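Back from the Zistdale show

I got home with a bag of trading cards, a sore heel and one autograph, so I'd call it a good trip. A few people on the board asked for a report on the Zistdale Sci-Fi and Fantasy Show, and I said I'd write one up while I still remembered it.

I drove up the evening before with my brother-in-law, Phùng, who has never seen a full Star Wars movie from start to finish but collects the toys. We stayed in Flavville because the hotels in Zistdale were full by April. It's a 40-minute drive and the road is fine except for the bridge, which is one lane right now.

Doors opened at 10. We were in line at 8:30 and there were already people with folding chairs. The line went along the side of the exhibition hall and then doubled back past the loading dock. Two people behind us were in homemade pilot suits and had been up all night gluing. The helmets were very good. They let Phùng try one on and he had trouble getting it off.
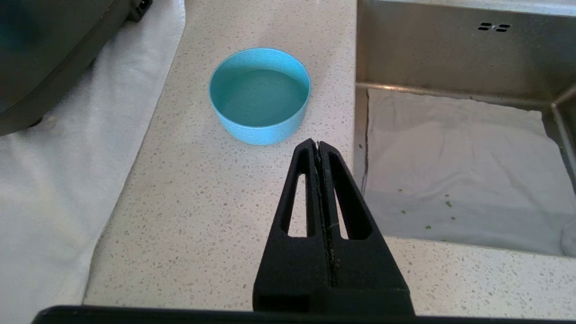 Zistdale, 8/17/22

Admission was at the door only this year, cash or card, and the wristband gets you back in if you leave for lunch. Leave for lunch. The food inside was pretzels, hot dogs and a nacho stand that ran out of cheese before noon. There's a sandwich place across the parking lot that had plenty of tables.

The hall is one big room with a stage at the far end and two smaller rooms off to the side. The program said 2000 tickets had been printed, and at midday it felt like all of them had been used. The middle aisles were slow. If you want to look through boxes without an elbow in your back, start at the rear wall and work forward.

Dealers first. There was more vintage than last time and less new stuff. I saw a lot of loose figures from the original line, mostly without weapons, and the prices were what you'd expect. One table had nothing but weapons and capes in little bags, and that was where I spent most of my money. I needed a blaster for a figure I've had since second grade. I'm fairly sure the one I bought is original, but I'll float it in the sink and see.

Phùng found a boxed playset with the cardboard insert still inside. He walked away from it twice and bought it the third time.

The exhibit room was the best part for me. The display came from a private collection in Ilville and it was mostly paper: theater standees, lobby cards, ticket stubs, newspaper ads pasted into scrapbooks. The catalog listed 694 items, though not all of them were out on the tables. The owner, Vangelis Konstantinidis, was there both times I went in. He used to manage a movie theater and kept what the distributors told him to throw away. He had the marquee letters from the 1999 opening in a crate on the floor, and he let people handle them.

I asked him about midnight openings. He said the lines were never the hard part – the hard part was getting the lobby clean again in time for the morning show. He also had the handwritten staff schedule from that week in a plastic sleeve. Somebody had crossed out their own name on every shift and written "in line" next to it.

There were 4 panels on the main stage and I made it to three of them. The one on model building was worth the seat. The speaker brought parts of a half-finished ship and talked about where the small surface details come from, which is mainly tank kits. The one on collecting ran long and turned into an argument about grading. I don't send anything off to be graded, so I went and got a coffee. The trivia hour was fun but the sound was bad. From the back half of the room you couldn't hear the questions, only the groans.

The costume contest was at 4:30. Best in show went to a kid of maybe nine as a moisture farmer, with a working light on a piece of equipment I couldn't identify. The pilots from the line took second in the group category. We yelled for them.

A few notes for anyone going next year:

Parking in the main lot was free, but it filled by 9:30. The overflow lot is gravel and there is a shuttle, though we walked it in less time.

Bring small bills. Several of the better tables didn't take cards.

The coat check will hold large boxes. Phùng's playset spent the afternoon there with a ticket taped to it.

The exhibit room closes an hour before the rest of the hall. It's on the map in small print and I missed it, so I never got to the last row of scrapbooks.

I'll post my card doubles in the trade thread once I've sorted them. I'm still short on the green-border set if anyone has spares.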